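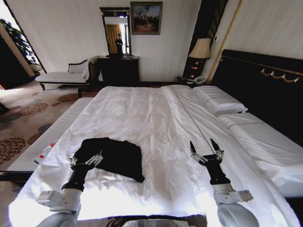 Pleveck hotel reopens its upstairs rooms

June 2019

I got a peek upstairs at the Homent this week, and I'm happy to report the beds are still enormous! The old place on Vamari Street has 60 rooms, and two floors of them are open again after a long winter of painting. The patterned carpet survived, thank goodness (my mum would've written a letter).

I've always judged a hotel by its bedding, and it's plain white here, sheets and duvet both. The laundry gets through some 2000 pieces a month, all sent out to Nikzad Linen across the river.
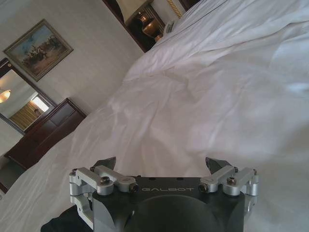

AROUND TOWN

The Homent is also asking guests to check the bed before they leave. Black T-shirts are the usual thing left behind, and I've lost a favourite that way myself. Anything found gets folded and kept at the front desk for 2 months, so ring extension 3087 if you're missing something.
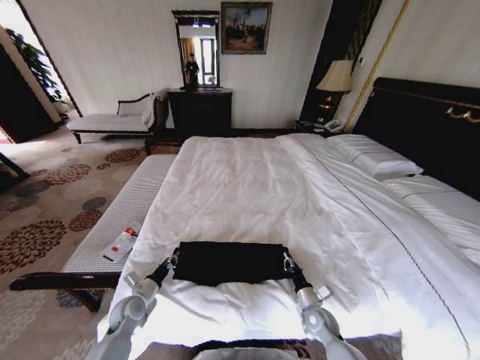

Black cloth on the duvet in one of the Homent's bedrooms, with the bedside lamp and phone behind.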